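Skandville Residents' Forum > Roads and Paths > Surface of the field track

Posted by H_Racz, Oct 24, 2023
Members are asked to comment on the proposal to regrade the gravel track between Boltitz and the Otine road. The contractor, Petrauskas, has quoted for 644 yards. Work would begin in May.

Posted by kmuli
I support the proposal. The ruts make the track difficult for strollers and bicycles.

Posted by L.Oravec
I must respectfully disagree. The track serves farm traffic and is adequate for that purpose. A smoother surface will invite faster driving.

Posted by H_Racz
The quotation covers grading and fresh gravel only. Paving is not under consideration.

Posted by T_Marchal
I walk this route daily and would ask that the grass on either side be left as it is. The surface is compacted but uneven, and the stony patches are the part most in need of attention.
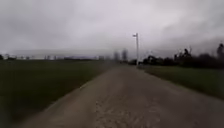

I would therefore accept a shorter job of around 200 yards, with the row of trees and shrubs left alone.

Posted by L.Oravec
A shorter job would be acceptable to me, provided that a speed limit is posted.

Posted by PSipos
Signs require a separate application. Kindly submit it under item 13.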